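Setting Up a Grid Rack and Screens in an Open Room
By Eilidh Innes

This guide covers how we put up a wire grid rack with a ledge under it and a pair of screens alongside. It suits a room where you can't drill into the main walls, or don't want to. The work takes an afternoon with one person and less with a helper.

What you need

Steel grid panels, white or black, 1000 mm x 1000 mm
Panel clips and wall or post brackets
A ledge or rail for the bottom edge
Reusable cable ties, hook-and-loop type
2 monitors with arm mounts
A level, a tape measure, a pencil and a hex key set
Low-tack painter's tape

We used Stula panels. Any grid with welded crossings will do, but check that the clips you buy match the wire thickness. The first bag we ordered was too loose and went back.

Step 1. Look at the walls first

Walk the room before you open any boxes. Note what each wall is made of, where the outlets are, and where daylight comes in. In the Mowat building, where we did this one, there is a wall of brown wood panels we were asked to leave alone, so everything had to go on the white side.

Check for glare at the time of day you will use the room. A railing with a bright space behind it is a strong light source, and a screen facing it will be hard to read in the afternoon. Turn the screen or move it along until you can read small text from where you plan to stand.

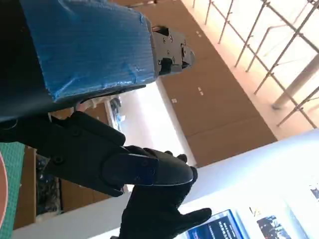

Wood-paneled wall, with the pipe railing and the bright area past it.

Mark the position of the rack on the floor with painter's tape and leave the tape down until the job is finished. If the rack will stand near a railing, leave enough room to walk between the two with a box in your arms.

Step 2. Fix the ledge

Put the ledge up before the grid. It sets the line for everything above it, and a small error here shows along the whole length.

Measure up from the floor at both ends and in the middle. Floors are often out of level, so trust the level over the tape measure. Tighten the end brackets by hand, check again, then tighten all of them fully. A white ledge shows pencil marks, so keep them on the wall side.

If you want storage underneath, choose a cabinet with open compartments. You can reach the power supplies without moving a door out of the way. Slide it in now, while there is nothing hanging above it.

Step 3. Hang the grid panels

Rest the first panel on the ledge and clip it at the top corners. Add the next one, line up the crossings, and join the two with 4 clips down the shared edge. Do not tighten the joining clips until every panel is up.

Push on the center of each panel with a flat hand. It should flex a little and come back. If it rattles, add a clip at mid height.

Keep vents, slots and wall openings clear. The grid can pass in front of them, but do not hang anything over them.

Step 4. Mount the small devices

Small items go on the bars with clips or a short strap. Put cameras high, where people will not brush against them, and place boxes with buttons or lights a little lower. Fasten each one tightly enough that it won't turn when you pull its cable.

Step 5. Run the cables

Run the power cables first and the data cables second. Bring them all to one corner of the rack and take them along the bars there as a single bundle. Tie every few openings. Leave a loop of slack at each device so it can be taken down without undoing the whole run.

Label both ends. Alistair Forsyth did ours with a paint pen on white tape, and it has held up better than the printed labels.

Step 6. Mount the screens

Mount the screens last. Set the main one at an angle toward the person using it, close to the end of the ledge. A second screen can go on a support pillar if the pillar is sound and the bracket wraps around it.

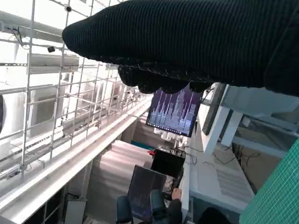

Grid rack and ledge on the left, with cables bundled in the top corner. The main monitor is on, and the second one is on the white pillar.

Turn everything on and check each screen from several spots in the room. Adjust the tilt, then lock the arms.

Upkeep

Wipe the bars and ledge with a damp cloth once a month. Check the clips in December and again in June, and tighten any that have worked loose. Keep the spare clips and the hex keys in a bag tied to the back of the cabinet.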